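Checking camera mounts in simulation before you drill

Updated 12th December

This page covers how to place the cameras on a two-arm mobile robot in a simulator, check the views, and carry the numbers over to brackets you can cut at the bench. It assumes you already have a model of the robot that loads without errors and a house scene to put it in. The robot on this page is Nadar, a wheeled base with two light arms and parallel grippers, put together by Nilton Henao and me in the shared workshop at Laltberg. The steps should carry over to any robot with one body camera and one camera on each wrist.

What you need

A robot description file with the visual meshes included. Collision meshes alone will not do, as they are usually boxes and will hide too much or too little.
A furnished scene with at least one doorway.
A way to step the simulation and save a still from each camera at each step.
Calipers and a square for the second half of the job.

Step 1. Fix the frames

Before adding any camera, decide which link it hangs from. The body camera goes on the torso link. Each wrist camera goes on the last link before the gripper, never on a finger link, or the view will shift each time the gripper opens. Write the parent link in the file next to each camera. We lost an evening in March to a wrist camera that was parented to the base and looked fine until the arm moved.

Check the axis convention as well. Some simulators look along negative Z with Y up, others along positive Z with Y down. If the first render is upside down or shows the inside of the mesh, this is the usual cause. Correct it in the camera rotation and leave the link alone.

Step 2. Place the body camera

Start with the camera on the center line of the torso and tilt it down until both grippers are in view with the arms in the rest pose. Then load the scene, drive the robot up to a doorway and render again. A view that works in an empty world often fails next to a wall.
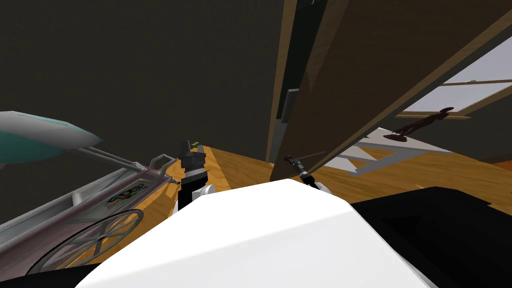

Tilt and height work against each other. Raising the camera shows more floor in front of the base but makes the fingertips smaller. Tilting it further down brings the hands closer to the middle and costs you the far side of the room. Change one value at a time and save a still after each change with the value in the file name.

The robot's own shell will take up part of the view. Accept some of it. A strip of shell that stays in the same position is easy to mask later. If it hides a gripper at any point in the normal working range, move the camera forward before you try raising it.

Step 3. Place the wrist cameras

Set the wrist camera back from the fingertips along the gripper axis. On Nadar the offset is 139 mm, measured from the lens to the fingertips with the gripper closed. Keep the roll at zero for now.
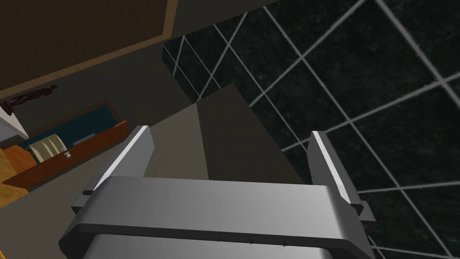
The wrist view has to be checked with the gripper open as well as closed, because the fingers swing outward and the outer faces may leave the image. Open the gripper fully, with nothing in it, and confirm that both fingers can be seen down to their brackets. Next, look at the background. Dark tiles with light grout lines are useful at this stage: the grid runs diagonally when the wrist is tilted, and any bend in those lines tells you that a lens distortion setting has been left on. The housing across the bottom is expected. If it covers the place where the fingers meet an object, increase the offset and render again.

Repeat for the other arm. Do not mirror the numbers by hand. Copy the block, change the parent link and let the file handle the sign. Struan Hepburn's version of the model has a script for this - it is short and worth taking.

Step 4. Run a sweep

A still in the rest pose proves very little. Write a sweep that moves each arm through its working range in 300 steps and saves a still from every camera. Keep the base fixed for the first sweep. For the second, turn the base slowly while the arms hold still.

Go through the output as a contact sheet and look for three faults:

A gripper drops out of the body view.
The camera passes through a mesh, seen as a flat area of one color filling the image.
The image jumps between two neighboring steps. 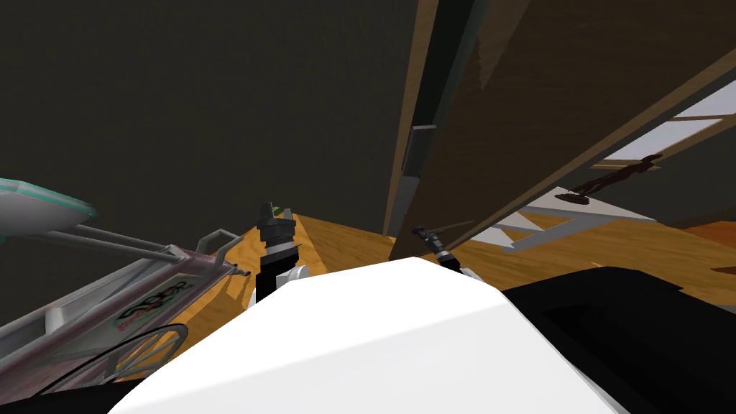 The first fault is a placement problem, so go back to Step 2. The second is either placement or a near clip distance set too small. The third is almost always a joint limit. The arm reaches its stop, the solver picks another solution and the wrist flips. Narrow the range by a few degrees and rerun.

Our last full run gave 1072 stills over both sweeps. Sushil Bisht sorted them by joint angle instead of step number, which made the limit problem on the left elbow obvious.

Step 5. Transfer the numbers

Export the camera poses relative to their parent links, in millimeters and degrees. Round to the nearest half millimeter. Anything finer is lost in the bracket.

Cut the first bracket from 3 mm sheet with slotted holes, so that the tilt can still be adjusted. Mount the camera, put the real arm in the rest pose and compare its view with the saved still from the same pose. The fingertips are the best reference. Align those first and then correct the roll with the square against the gripper housing.

Once the views match, mark the slots and drill the final bracket with round holes. Put the measured pose back into the model file, not the planned one, and rerun the sweep with the new values. Keep the old stills until the second sweep has been checked.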